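Atville Textile Users' Group
Minutes of the January meeting

The meeting opened at 6:30 p.m. Phyllis Fothergill was in the chair. Seidu Aidoo took the minutes. The minutes of the previous meeting were accepted with one correction: under item 4, "warp" should read "weft".

1. Shrinkage allowance
The chair reported on the pre-wash question left open last time. Members who buy from Mahama have been cutting to the printed width and losing length at the first hot wash. It was agreed that the group's cutting sheet will state the allowance along the length only, and that a separate line will cover rayon. S. Aidoo to redraft.

2. Bulk order
Gostimari has quoted for plain cotton lining in two quantities, 1000 yards and 2000 yards. The larger quantity carries a lower unit price but must be taken in one delivery, and the storage room will not hold it. Splitting the delivery was discussed and the supplier has already declined. The smaller order was approved with one vote against. The objection was to the color – the supplier's "natural" is darker than the card – and is recorded at the member's request.

3. Thread
Stock of the 18-weight topstitching thread is down to a few spools. Two members asked for it to be dropped in favor of a finer thread that runs better in the older machines. No decision. Carried over.

4. Swatch library
The catalog now stands at 137 entries. Fiber content is missing for a number of the older ones. Burn tests were suggested; the chair asked that these be done outdoors. New entries will give fiber content, width, weight and source, in that order, and the source line will be left blank when it is not known. Prints are to be filed by ground color first and motif second, so that a floral on brown goes under brown.

5. Gemau show
The application form has arrived. Tables are six feet long this year, down from eight. P. Fothergill will ask if two can be placed end to end. Setup starts at 7 a.m. and the loading door closes at 8.

6. Other business
The iron in the back room trips the breaker when the kettle is on. Use one at a time until the wiring has been checked.

The meeting closed at 8:10 p.m. 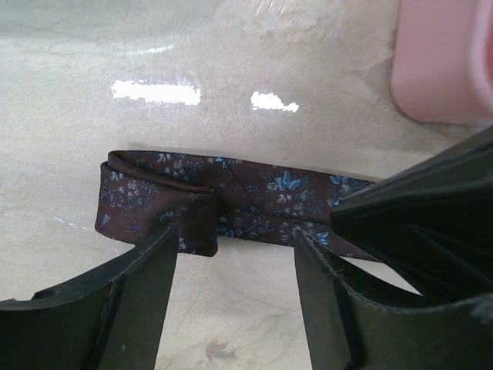

Brown print with blue and gray

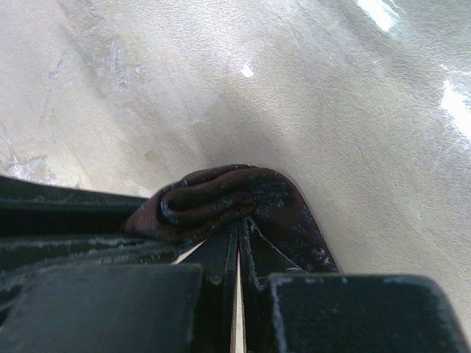 Minutes by Seidu Aidoo, Secretary

Added after circulation: the cutting sheet under item 1 will be issued in inches only. Members who want a metric copy should write to the secretary before the next meeting. Item 3 will be taken first on the next agenda.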